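Flovau Mineral Wall Finish, Matte
Interior masonry and plaster paint, sold by the pail

Flovau calls this a "breathing" paint. We sell it, and we would like you to be a little suspicious of that word before you order. Any matte mineral finish lets some vapor through. None of them will cure a damp wall, and if yours has a gutter emptying down the other side, fix the gutter first and come back in August.

What you get is a flat, chalky finish with very little shine, in a pail of 11 liters. It goes on bare plaster, old limewash and sound masonry. It does not go over vinyl paint, whatever the sticker on the lid suggests. We tried it over vinyl on our stockroom wall and it peeled at the corners before the winter was out.

Coverage

The maker claims 73 square meters per pail, one coat. That may be possible on a wall as smooth as a dinner plate. On ordinary plaster we got 55, and you will need two coats, so do your math with the lower number and ignore the calculator on the Flovau site.
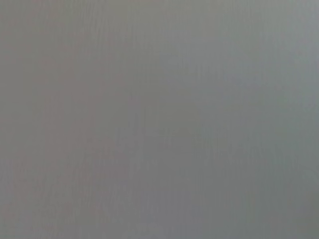
Colors are where most of the returns come from. The Corkach range is made up of soft neutrals with names that tell you nothing, and the printed card is no better. Bindach looks like a safe middle tone on paper and can go pink by lamplight. Buy the tester. Paint a board with two coats, let it dry overnight and carry it around the room at different times of day. We can't take back tinted pails, and "it looked different on my phone" won't change that.

The Ní Bhriain shades cost more. The maker says the pigments are finer. We put the two ranges side by side on the same wall and couldn't pick them apart, so choose by color and leave the story out of it.

Washing

Rated to 3000 scrub cycles, according to the leaflet, which doesn't say what the brush was or how hard anyone leaned on it. A damp cloth takes off fingerprints. Anything rougher leaves a shiny patch that you'll see every time the sun comes in. Don't use it behind a stove.

Specifications
Pail: 11 liters
Finish: matte
Coats: two
Thinning: clean water, first coat only
Tools: wide brush or short-nap roller
Cleanup: water, before it dries
Returns: unopened, untinted pails only

Page last checked 22 Jan 2022. Testers ship separately from pails.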